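A table you can eat at: talking with the woman who sets up the Flilaleo apartments

Filed under Home and Rentals

The woman who gets the Flilaleo apartments ready between tenants asked me not to print her name. Her sister rents in the same building, and she doesn't want people stopping her in the elevator about their closets. She has been doing the work for six years. Before that she was in the back office of a furniture warehouse, where she says she learned what breaks.

We met in February, at 9 in the morning, in the lobby on Dhanial Street. She had a tote bag with her lunch in it and a second one with cloths. Flilaleo rents its places furnished, mostly to people who stay a few months for work, and she handles everything that isn't plumbing or paint.

"People think I clean," she said. "There's a cleaning crew. They come first. I come after them and put the place back the way somebody can live in it."

I asked what the difference was.

"A clean room can still be a pain to live in. The chairs are in the wrong place. There's a lamp where you'd want to put your plate. You can't find the remote, and when you find it, it's for a different unit."

She came back to the remotes several times. The climate units and the televisions all have their own, and the building switched suppliers partway through, so two apartments on the same floor can have remotes that look alike and don't work on each other. She used to keep them in a kitchen drawer. Tenants never looked there and would call the office on the first night. Now each one goes on the table when somebody moves in, and the tenant decides where it should live after that.

"I put in fresh batteries whether it needs them or not. Then I stand in the room and turn the thing on. If it beeps I'm happy."

Some of them have too many buttons, in her opinion. She has used one of the TV remotes for years and still doesn't know what half of it does. She won't tape over the extra buttons, although a tenant once asked her to.

The biggest apartment she looks after is 1,338 square feet, and she says it's the easiest one, as there is always somewhere to put a thing down. The small ones take more thought. In a small place the table gets used for everything: meals, mail, laundry, a laptop, whatever came out of people's pockets.

"So the table is the first thing I do. I take it all the way down and wipe it, and then I put back as little as I can."

What goes back?

"Flowers. That's pretty much it."

She likes sunflowers best and will use something else only if she can't get them. They're a color you can see from the door, she said, and they look fine on a pale table, where white flowers disappear. She keeps the bunch small. A big arrangement looks nice for an hour and then somebody has to move it every time they eat. She also doesn't set it in the exact middle, because people sit down across from each other and then talk around it.

The cloths have a system too. She buys them in packs of 20 from a supply store called Arnix and sorts them by color when they come home from the wash. Purple is for tables and shelves. Blue is for glass. Anything that has been used on a bathroom floor goes in its own bag and never comes back up to table height. She doesn't fold them.

"I did fold them, the first year. Then I'd unfold it, use it for a second, and ball it up. What was I folding it for? They go in the bag in a heap."

She uses plain water on the tables, with a drop of dish soap if there's grease. Spray polish leaves a film, and on a light surface you can see every swipe once the sun gets low. She showed me by bending down and looking along the lobby counter with one eye closed. There were a lot of swipes.

Floors she leaves to the crew unless they're dark. Dark glossy boards show everything, and she'll go over those herself with a dry mop last thing, walking backward to the door. She would never choose a floor like that for her own home. She does admit it looks good with a light table on it, and said that whoever picked the two together knew what they were doing.

Cords are her other complaint. Every tenant brings more chargers than the apartment has outlets, and there is no good answer to it in a rental. Flilaleo won't let her screw anything to the walls. She has tried clips, Velcro and a fabric sleeve made by a company called Nendo, which she thought was well made and too short.

"You can coil a white cable as neatly as you want. You plug one thing in and it's all over the place again. I've stopped taking it personally."

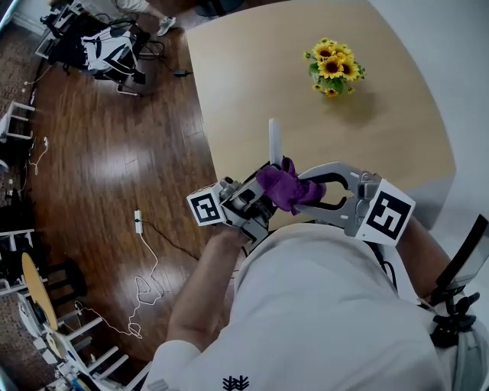
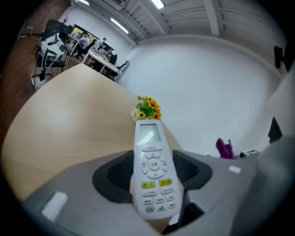

The first has the sunflowers and the purple cloth; the second is a close look at the remote.

I asked what she would spend money on if Flilaleo gave her more of it. She already had a number. The last time a table had to be replaced, it cost the company $534 with delivery, and she thinks half the tables in the building could have been saved with coasters and a set of felt pads for the chairs.

"They'll buy a table. They don't want to buy coasters. I bring my own and write it on the list so they stay with the apartment."

Do they stay?

"Some of them."

She has a few habits from the warehouse that she hasn't dropped. She lifts a table from the frame and never by the top. She runs a thumb along each corner, mostly on the square ones, which take the knocks when a bed goes past. If a corner is chipped she writes it down before the new tenant arrives so they don't get charged for it later. The office didn't ask her to do this. She started after a young couple lost part of a deposit over a mark she was sure had been there before them.

Her own apartment, she told me, is not especially tidy. She has a kitchen table with a sewing machine at one end that hasn't been put away since the fall, and she eats at the other end. Her remote is usually under a cushion.

She had two places to finish before the afternoon, one on the third floor and one across the courtyard, and the flowers for the second one still hadn't come.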